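## Workshop notes: small-part storage at the Tridley room

The small-part drawers in the Tridley room were re-sorted in May. The old arrangement was by supplier, which meant that M3 screws lived in three places and shim washers in two. Drawers are now sorted by part type first, then by thread or bore, then by length. The supplier name has moved to the back of the label.

The cabinet has 40 drawers. Rows one to three hold fasteners, row four holds washers and spacers, and row five holds springs, pins and clips. Anything longer than the drawer goes in the Dudent rack by the door, which is 755 mm wide and takes the long trays crosswise. Please don't stand trays on end in it. The lip is low and they slide out when the rack is moved.

Labels are printed on the Belulix label maker, black on white, 12 mm tape. The template is saved under "drawers". Handwritten labels are fine for a day or two but should be replaced by Friday of the same week, or the contents will go into the mixed bin at the next sort. 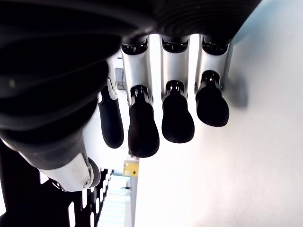

The mixed bin itself stays. It was down to 600 g after the sort, and the aim is to keep it under that. If you find a part on the bench and can't identify it in a minute or so with the thread gauge, put it in the bin and carry on. Gil-soo Do goes through the contents at the end of each month and returns what can be matched.

Two points on handling:

- Springs and retaining clips should stay in their bags inside the drawer. Loose springs tangle, and the small clips work their way under the dividers.
- Oiled parts go in the lidded Wong boxes, with a piece of wax paper at the bottom. The open drawers have no liner and the oil gets into the row underneath.

The inventory sheet now lists 728 part numbers. That figure includes discontinued sizes that we still hold stock of – these are marked D in the last column and won't be reordered. When a D drawer runs out, take the label off and leave the drawer empty. It will be reassigned at the next sort.

Reorder levels have not changed. The card at the front of each drawer still gives the minimum, and cards for low stock go in the tray next to the label maker. Metric dowel pins are on back order, so check the long trays before asking for more.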